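Monday, July 20, 2026
Bench notes, Casero table setup

Picking up from the grasp-start problem. The policy trained on the January set (Provero v2) still closes too early on anything transparent. On opaque objects it is fine. On clear glass it tends to stop short and pinch air, then reopen and try again from nearly the same place. Raimonds thinks this is a data problem and I mostly agree, but I want to rule out the label timing first.

How the close label works now: we take the jaw width signal from the hand-held tool, smooth it, and mark the close at the first point where the width starts dropping and keeps dropping. The smoothing window is 900 ms. That is long. When the person holding the tool hesitates before closing, the window spreads the start of the close backward, so the label lands while the hand is still moving in. On opaque objects the policy seems to get away with it, maybe because the visual cue for "near enough" is strong. On glass the cue is weak and it trusts the timing.

Checked this by hand on a handful of demos from the January set. In the ones with a hesitation the label was early every time I looked. In the ones with a clean approach it was fine. I did not do a proper count, so this is an impression and should be treated as one.

Changes to the labeling script (branch name: balogun):
- smoothing window cut to a third
- close is marked at the point of steepest drop, then walked back to where the drop begins
- demos where the jaws reopen before contact are flagged for review and no longer dropped without a message

The last item matters more than I expected. The old script was throwing out partial closes, and those are the demos where someone corrected their approach. We want those.

New collection on the cluttered table. Same rule as before: start every demo with the jaws fully open and pointed at the table, hold still for a moment, then go. The still moment gives us a clean baseline for the width signal. Objects stay wherever the last demo left them unless something is at risk of falling. Some lying down, some standing, we want both. 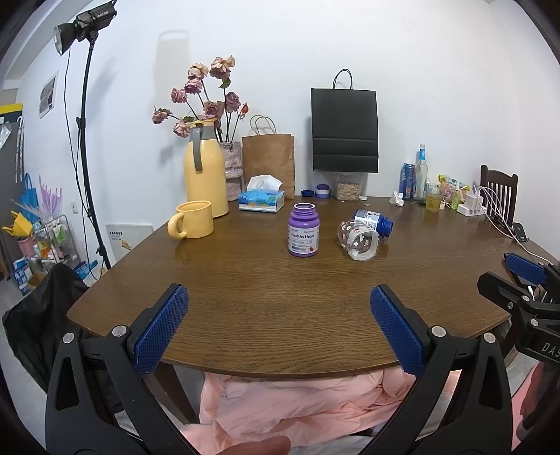
Start pose, jaws open. Clear glass bottle on its side beside the open "Healthy Heart" bottle.

Notes on the objects for this set. The clear bottle with the pink pattern is the one I care about. The printing gives the camera something to hold on to, so it should be easier than plain glass, and I would like to know how much easier. The supplement bottle on its side behind it is the opaque comparison, close enough in position that the approach is nearly the same. The yellow mug is in for handle grasps, but those go in a separate task and should not be mixed into the bottle numbers. Please tag them when you record and don't leave it for later.

Everything on the right side of the table is background clutter for now. No grasps there. Cables especially: if a demo drifts toward the power strip, stop and restart it.

Retrained overnight on the relabeled January data only, no new demos, so the label change is the only difference. 1349 demos went in after the flagged ones were reviewed. Ran it this morning on the test bench with the glass objects.

Result: early closes on glass are clearly down. The pinch-air-and-retry loop showed up in 2 runs, and both were on plain glass with the window light behind it. With the old labels it was common enough that we had stopped writing it down, which I regret now, because there is no good number to compare against. Rerunning the old checkpoint on the same layouts is the first job tomorrow. Until that is done nobody should quote this as an improvement outside the group.

One thing got worse. The new policy waits longer at the pre-grasp point, even on opaque objects, where it had no reason to change. It gets there and sits before closing. Could be that the labels are now slightly late. Could also be the reviewed demos, which contain more pausing than the rest. To separate these I will train once more with the new labels and the reviewed demos left out. Config is saved under flastik_nopause. If the wait goes away, it is the demos, and we can trim the pauses.

Raimonds asked whether we should add a contact signal and skip the width-based label altogether. It would be cleaner. It would also mean changing the tool and not being able to use anything recorded so far, and I don't want to do that while the cheap fix still has room. Left open.

To do:
- old checkpoint on today's layouts, count retries this time
- train flastik_nopause
- plot label time against first contact for the glass demos, old script and new script on the same axes
- check the jaw width zero on the tool before the next session; the baseline drifted a little between the first and last demos
- retighten the pivot screws while the tool is down for that
- ask Raimonds which plain glass bottle he used on the bench so we can put the same one in the next set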